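Teaching the arm, one bowl at a time

I spent most of July in the back workshop at Vallwood, learning to drive a robot arm by remote control, and I came home with far too many pictures. So here's a gallery page! Click through, take your time, and forgive my captions.

If you've never tried it: you hold a controller, the arm copies your hand, and every run you do gets saved so the arm can learn the job from you later on. Simple to say. My first morning I was so stiff in the shoulders I had to go walk it off in the parking lot. Tsion Negash, who taught me, can do it while talking about her garden.

Our job was the bowl. Pick it up, set it down in another square, let go, back off, start over. We were after 1,000 good runs for the Feyisa project, and by the end of my second week we had 545 (a lot of those are Tsion's, okay, most of them). 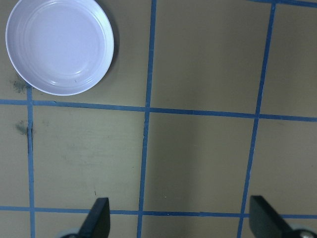 Glenys Treloar

White bowl up in the corner, fingers open, still a good way to go. I love the view from down at the wrist — you stop thinking about the arm and just steer the two dark fingers. The blue tape gives us our squares, so we can call out a spot and both mean the same one. It's hand-laid and a bit ragged, and I've grown fond of it.

The rim is the tricky part, by the way. Come in too flat and you nudge the bowl along, come in too steep and you're tapping the table. I threw out 3 runs in a row on my worst day and then went to lunch early.

More from the cup-stacking week at Zellereck once I've sorted through them. Brunello Fabbri has promised me his set too, so check back!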